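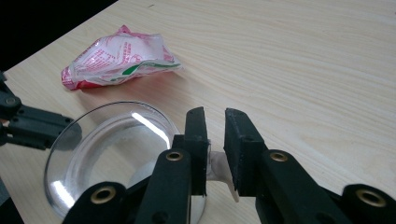
10/17/20

Kendetetti chair cushion, bench notes, carried on from the page with the tea on it.

Where we are: the cushion knows when someone sits down. It has always known this, and we were very pleased with it in July. What it doesn't know, with any confidence, is when they have got up again. For a product whose whole job is to tell a daughter in another town that her father has been out of his chair a few times today, this is a drawback.

Went through the log from the trial chair at Clindiva. 2,107 "stand" events. The gentleman in question uses a frame and doesn't care for getting up, so either he has taken up dancing or the threshold is wrong. Nga Đỗ thinks threshold. I am keeping dancing on the list until someone rings and asks.

Things that look like standing up, according to the cushion:

Leaning forward for the remote.
Leaning forward for the biscuits.
Shifting on to one hip, which people do a lot, more in the afternoon.
Laughing, possibly. There is a cluster every evening at the same hour and it does line up with the television.
The cat arriving. (A cat arriving ought to look like more weight. It looks like less weight, then more, then a great deal of fuss. Haven't got to the bottom of the cat.)

Tried the obvious fix first, making it wait before it decides. With a wait of 3 seconds the biscuit problem mostly goes away and the hip problem stays exactly as it was. With 8 seconds the hip problem goes too, but now we lose the people who stand up, think better of it and sit down again. Nga says those are the ones we most want to catch. The physio at Clindiva told her a half-hearted stand is worth knowing about, as it often means the legs are willing and the nerve isn't, or the other way round. So the wait can't be the whole answer. Wrote "NOT THE WAIT" on the whiteboard under where I wrote "TRY THE WAIT" last week.

Second fix: look at front and back of the cushion separately. Foam has a strip sensor at each end, and up to now we have been adding them together like fools. When somebody leans forward the back strip goes quiet and the front one gets busy. When somebody stands up properly, front gets busy, then both go quiet, in that order. Fetching the biscuits never gets to the second part. It's so plain on the trace that I'd rather not say how long it took us to draw the trace.

Sat on it myself for the rest of the morning, getting up and down to order. 20 proper stands, mixed in with leaning, wriggling and one real sneeze. Old code counted far too many, as expected. New code caught nearly all the stands and ignored the sneeze. My knees would like it recorded that they took part.

Caveat, and Nga made me underline it: I am not eighty. I get up quickly and in one go. The people this is for rock forward, rest, push on the arms, rest again, and then rise. The front strip may well stay busy through all that, or flicker, and I can't act it convincingly. I tried. Nga said I looked like someone pretending to be a tortoise.
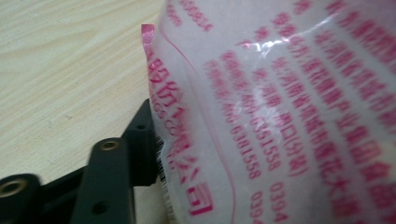
So the next round has to be with real sitters. She's asking Clindiva whether the morning group would have it for a week, on the understanding that they may put it on whichever chair they like and complain about it freely. They complained last time that it was slippery. They were right. The wipe-clean cover from Tundar is lovely for wiping and no good at all for staying where you put it, and a cushion that slides forward when you push up off it is the last thing anybody needs. Have asked Tundar for the same cover with a grippy underside. They've promised a sample and I've been promised samples by Tundar before.

For now: non-slip matting cut to size and tacked on underneath. Ugly, holds well. Check whether it muffles the back strip. I think a bit. Didn't measure it properly, got called away to the phone, came back and somebody had sat on the cushion to eat their lunch. (The cushion logged this correctly, to its credit.)

Battery. Lasts less well with both strips being read separately, no surprise there. We could read them slowly while nothing is happening and speed up once there's a wobble. Nga wants to do this straight away. I want to get the standing right first, having been caught before by fixing two things at once and not knowing which one broke it. We agreed to do it my way and she has started on hers.

The other argument of the day was about what the family sees. At present the app shows a number, and the number goes up. Families at the last trial did what anyone would do and rang up to ask why the number was lower than yesterday's. One man had been asked by his son, before breakfast, what was the matter with him. What was the matter with him was that his sister had come to visit and they'd sat and talked all day. I'd call that a good day. The app called it a poor one, with a small orange face.

Proposal: drop the face. Show the pattern across the day and leave out the score. Only send a message if a whole stretch of usual getting-up time goes by with nothing, and word it as something a person might say. Lưu will have views, as they're doing the screens and they were fond of the face. I'll write to them tomorrow, when I'm more polite.

Also, the sitter should be able to see whatever the family sees. It's written in the plan and has somehow never been built. Moving it up.

To do:

Clean up the two-strip code before anyone else reads it.
Redo the matting test with the back strip, this time without lunch.
Chase Tundar about the grippy cover.
Ask Clindiva about the morning group, and about armchairs versus dining chairs. All our thinking assumes arms.
Letter to Lưu re face.
Run the old log through the new code and see what is left of the 2,107. If it still comes out high, ring about the dancing.
Cat.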